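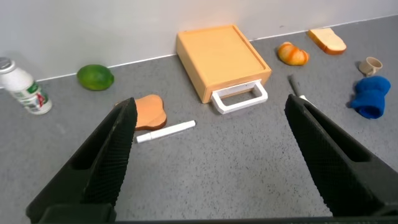

Wrist cam view from my home arm - grip pads and cable advice wanted

Posted by pruken_dad, 30/09/2018

Hi all, long time reader. The arm is finally bolted down in the spare room and the wrist camera works, so that's what it sees with the fingers wide open. Printed the fingers myself in black, with a diamond texture on the inside faces. The counter is an offcut from my sister's kitchen (free!) and everything on it came out of the toy bin or the junk drawer.

Goal for now is dumb and simple: pick the toast, pick the croissant, then work up to the little wooden box by its white handle. The handle is why I'm posting. I can get the fingers lined up with it maybe half the time, and then the box scoots back into the wall. Do I add rubber to the pads or is my approach angle wrong?

Damián Trujillo

----

nair_bench wrote:

Nice going! I'd leave the pads alone and look at the approach. You're coming in from the front and the handle sticks out low, so any little bump shoves the whole box. Come down from above and close slowly.

Also your fingers eat up a lot of the picture. The right one is already hiding most of that dark marker. I moved my camera up 30 mm and it helped a ton.

----

taltel68 wrote:

Disagree with nair on the pads. Printed texture looks grippy and isn't, at least mine wasn't. I stuck thin silicone sheet over the diamonds and stopped dropping stuff the same evening. Two bucks.

Agree about the camera though.

----

pruken_dad wrote:

If I raise the camera I lose the fingertips right when I need them, no? I kind of like seeing both tips.

----

nair_bench wrote:

You keep the tips if you tilt it down a bit when you raise it. Try it with tape before you print a new bracket. I printed four, don't be me.

----

Rima Smadi wrote:

Can I be the grump? That's a lot of stuff for a first test. Bread, fruit, bottle, cup, a blue cloth... I'd clear it down to one slice of bread and run 500 picks before adding anything. Cloth is a whole different animal, I'd save it for November.

----

taltel68 wrote:

500 picks of one piece of toast, I would quit the hobby lol. Clutter is fine if you're driving it by hand.

----

Rima Smadi wrote:

Sure, but he wants to find out if it's the pads or the angle, and he won't with ten things in the way. What's the cable doing behind the wrist, by the way? Title says cable and then nothing.

----

pruken_dad wrote:

Oops, yes. The camera cable gets tight when the wrist rolls past 68 degrees and the picture drops out. Zip tied at the elbow right now.

----

Rima Smadi wrote:

Cut that tie and leave a loose loop there. Velcro, not zip ties.

----

pruken_dad wrote:

Loop is in and the picture stays up through the full roll, thank you Rima! Silicone sheet is ordered, and I'll tape the camera up higher tonight and try the box from above.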